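Jul 9, 2023

I've been reading up on standing desk mats, which is how I know Pemel sells one for $109. It promises "active recovery" for people who stand all day. Recovery from what, it doesn't say. My old one was a bath mat folded in half, and my feet felt the same on either.

I tried the Pemel for 16 days at the Morley office. For the first 3 I was sure it helped. Then I forgot to put it out one morning and didn't notice until lunch.

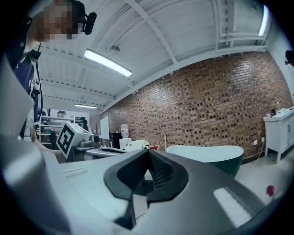

The brochure mentions a study, and I went looking for it. It had 10 people in it, all of them asked how they felt by the company selling the mat. I'd say nice things too if I got to keep a free one. Good shoes and a chair you're allowed to use would cost the boss less - though I suppose you can't print a logo on a sit-down.

Cavum has a rival mat coming in September, in a different colour. I'll believe in that one when somebody outside the sales team does.
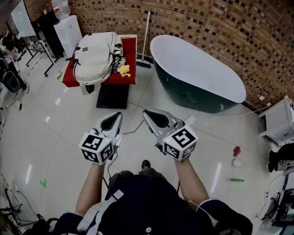 Betancur wrote back to say I'm being unfair, and that after a year on concrete any mat at all is a mercy. Fair enough, but "any mat at all" is my point, and the $20 ones are mats.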